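I've been meaning to write up my limescale routine for ages, so let's get on with it! The kettle first, as it's the worst offender in our kitchen. Half fill it with equal parts white vinegar and water, bring it to the boil, switch off and go and do something else for an hour. Rinse it well, then boil and tip away a full kettle of plain water (twice if you can still smell chips).

Taps are fiddlier – I wrap mine in an old flannel soaked in vinegar, with an elastic band round it, and leave it for 10 minutes. Any longer and I start to fret about the chrome. 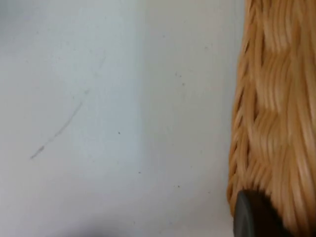

Parkance Home Notes, issue 8, page 5

Scuff marks on pale surfaces are a different job. Try a damp cloth with a dab of bicarb, rub very lightly, and test a hidden corner first. Please don't use vinegar on marble, I beg you!

Shower heads next time, once I've got mine unscrewed.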